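The Plevex Supporters' Association
Minutes of the Extraordinary Meeting

The meeting opened in the clubroom at Bélanger Street. Members present numbered 36. Rosaire Zacharias took the chair.

Item one. The chair stated that the association had followed Plevex to every away match for 25 years, and that the rule on attendance had never been suspended. A member who missed a match lost his seat on the bus. A member who missed two lost his name on the wall.

Item two. The chair reported that Nathalie Hawthorne had missed the match at Clenatus. The member confirmed that she had been at her mother's funeral. The chair expressed the sympathy of the association and asked whether the service could have been held in the morning.

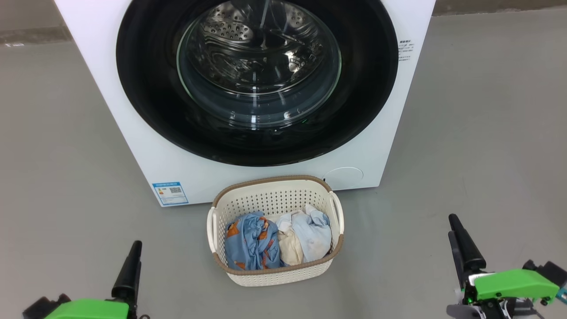

Hawthorne replied that the service had been held in the morning, that kickoff was at three, and that she had sat in her car outside the church with the radio on until the second goal. She had then gone back in to her family. She asked that this be entered in the record, and it was.

Item three. The chair asked whether listening could be counted as attendance. The rules were read aloud. They provided for illness, for snow and for arrest. They did not provide for radio.

A member at the back asked what the score had been when she went back in. Hawthorne said two to nothing. The member asked who had the second. She told him, and described the cross, and several members closed their eyes.

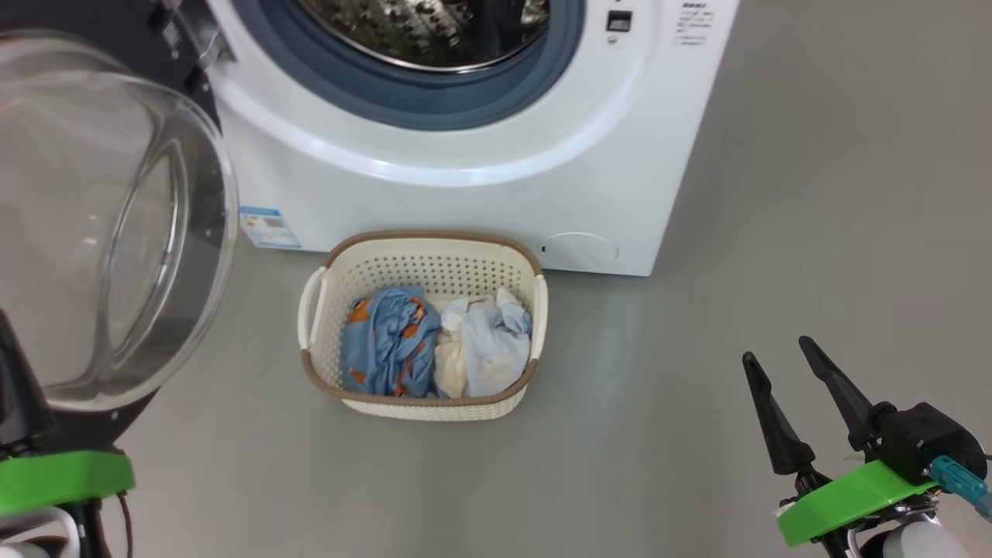

Item four. The chair called for a vote. Before hands were raised, he wished to disclose a matter of his own. On an evening in October, 11 seasons earlier, he had signed the register at Filatent and spent the second half on a bench behind the stand. His son had left home that day. He had heard the crowd and had not known which side it was for.

The clerk asked whether the disclosure should be minuted. The chair said that it should.

Item five. The vote was not taken. The bus for Saturday would leave at seven. Hawthorne asked which seat was hers, and the chair told her it was the one beside him.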